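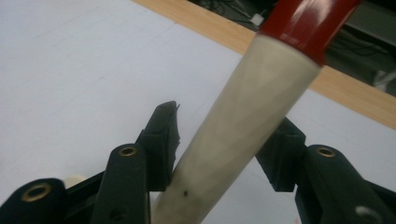
Pale shaft, glossy red band at the top: a handle ready for a good cleaning.

Search this site Search
Home Workshop Kitchen Garden Tips Contact

How to Clean Up a Grubby Tool Handle

By Toon Dierckx

I love a pale handle. They look so fresh on the rack, and they show every smudge you put on them! Gray fingerprints, a bit of pencil, that one black speck you keep rubbing with your thumb. Good news: you can get most of it off in an afternoon, and the painted end can keep its shine while you do it.

What you need

A bowl of lukewarm water with a small squirt of dish soap
2 soft cloths (old T-shirts are perfect)
A white pencil eraser
Masking tape
Fine sandpaper, 300 grit, for bare wood only

First, find out what your handle is made of. Bare wood, painted wood and plastic can look very much alike under a layer of grime, so check the end or any worn spot. If you can see grain, and the surface feels dry and a little fuzzy, you probably have bare wood. If you're not sure, treat it like plastic and leave the sandpaper in the drawer.

Start dry. Wipe the whole handle from top to bottom with a clean cloth, turning it as you go. Then take the eraser to the gray smudges with short, light strokes. I can't tell you how much I enjoy this part – it's like erasing a bad drawing, and you'll have crumbs everywhere.

Next, dip a cloth in the soapy water and wring it out hard. Damp is plenty. Work along the handle in sections and rinse the cloth when it turns gray. Go gently over any printing, especially small faint lettering on a painted band. It rubs away faster than you'd think (I lost the name off a lovely old Joly brush that way, and I still miss it). Dry everything with the second cloth.

Still got marks on bare wood? Run masking tape around the edge of the painted part, nice and straight, and sand only the pale side. Always go with the grain, and keep the pressure even or you'll end up with a dip you can feel in your palm. Wipe off the dust and peel the tape back slowly.

For the glossy end, breathe on it and buff with a dry corner of cloth. That's all it needs! Skip scouring powder, which leaves a haze.

Let the handle rest overnight somewhere airy, away from the heater. Tiny dark dots that survive all this may be down in the material itself, and I leave those alone.

Next up in the workshop: hanging brooms on a Skondden rail.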